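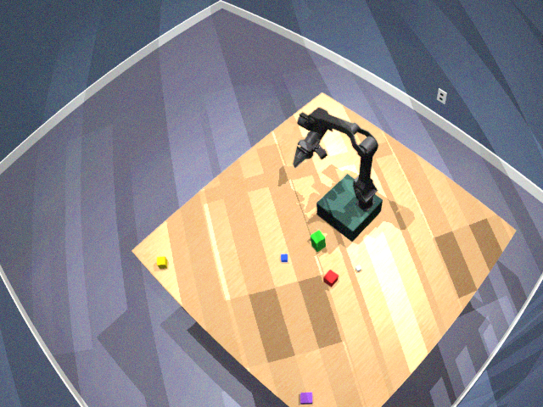
The second cello teacher at Ostcombe had a room at the end of the corridor, past the lockers, and the radiator in it knocked on the off-beat. She had stopped hearing it years ago. Her students hadn't, and the good ones learned to play across it.

In August the school had put up a notice. There would be a teaching prize, named after the Grellberg Hall, and families could send in a letter of support. The winner would get 1,068 dollars and play a short piece at the spring concert. She read the notice while waiting for the photocopier and went back to her room.

The boy who came at four was the one who never practised. He was fourteen and tall for the half-size chair he insisted on using. He had been working on the Dedel study for two terms, and he still rushed bar 8.

"From the top," she said.

He played. He rushed bar 8.

"Did you hear it?"

"Yes."

"Where did you hear it?"

He thought about that. "After," he said.

She took the pencil off the stand and rubbed out everything she had written over that bar – the arrows, the circled fingering, the word WAIT in capitals. It took a while. Some of it had gone through the paper.

"Again," she said.

He looked at the clean bar as he came up to it, and he slowed down so much that the phrase nearly stopped. Then he carried on to the end of the page. It was the first time he had got that far without putting the bow down.

"That was too slow," he said.

"It was. Do it again."

They did it until his mother knocked. She stood in the doorway with her car keys in her hand and a wet umbrella. She asked whether he was getting anywhere. It was a fair question. The lessons cost money, and he had told her he'd rather have the Tuesday free for soccer.

"He's on the second page," the teacher said.

The mother nodded, as though that was the sort of answer she got from the dentist as well.

The result was read out at assembly on 17th February. The prize went to the woman who ran the Retamal choir on Saturdays, and everyone agreed it should have. There had been a great many letters. The cello teacher clapped with the others and then went along the corridor to unlock her room.

An envelope had been pushed under the door. Inside was a sheet of manuscript paper, and on it someone had copied out bar 8 of the study in biro, with the stems on the wrong side of two of the notes. There was nothing else on the page.

She put it on the stand. At four o'clock the boy came in and sat down on the small chair. He saw it there and went red.

"The stems go the other way," she said, and handed him the pencil.

© Ostcombe Short Fiction. All rights reserved. | Contact us | Back to top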